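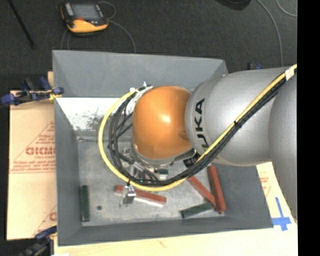

Zwischenbericht Projekt Tallo, Stand 11. April 2020

Liebe Birdie Quintanilla,

du wolltest es kurz und ohne Folien, also schreibe ich einfach mal runter, wo wir stehen. Der Griff in die Kiste macht Fortschritte! Seit Februar haben wir 705 Versuche protokolliert, bei 470 davon kam das Teil sauber dort an, wo es hin sollte. Für unsere Werkstatt ist das ordentlich, für die Packstation bei Meireles reicht es noch lange nicht (die Kollegin dort würde uns auslachen, und zwar zu Recht).

Am meisten ärgern uns die Klötze, die dicht an der Wand liegen oder hochkant stehen. Liegt einer frei in der Mitte, ist das fast schon langweilig. Lehnt er aber in der Ecke, muss der Greifer schräg rein, und dann wird es mit den Kabeln am Handgelenk eng - die Führung will ich als Nächstes neu verlegen. Von den Fehlversuchen passierten die meisten genau dort.

Zu deiner Frage, ob das Ding irgendwann auch Wäsche sortieren oder die Spülmaschine ausräumen kann: Nein, vorerst nicht. Feste Teile mit bekannter Form, ja. Ein nasses Handtuch ist eine andere Welt, da traue ich mir keine Prognose zu. Stanard fragt trotzdem alle paar Wochen nach.

Vom Sachmittelbudget sind noch 299 Euro übrig, davon möchte ich gern neue Greiferbacken bestellen. Außerdem bräuchten wir 5 weitere Tage an der Zelle in Drornia. Gibst du mir dazu kurz Bescheid?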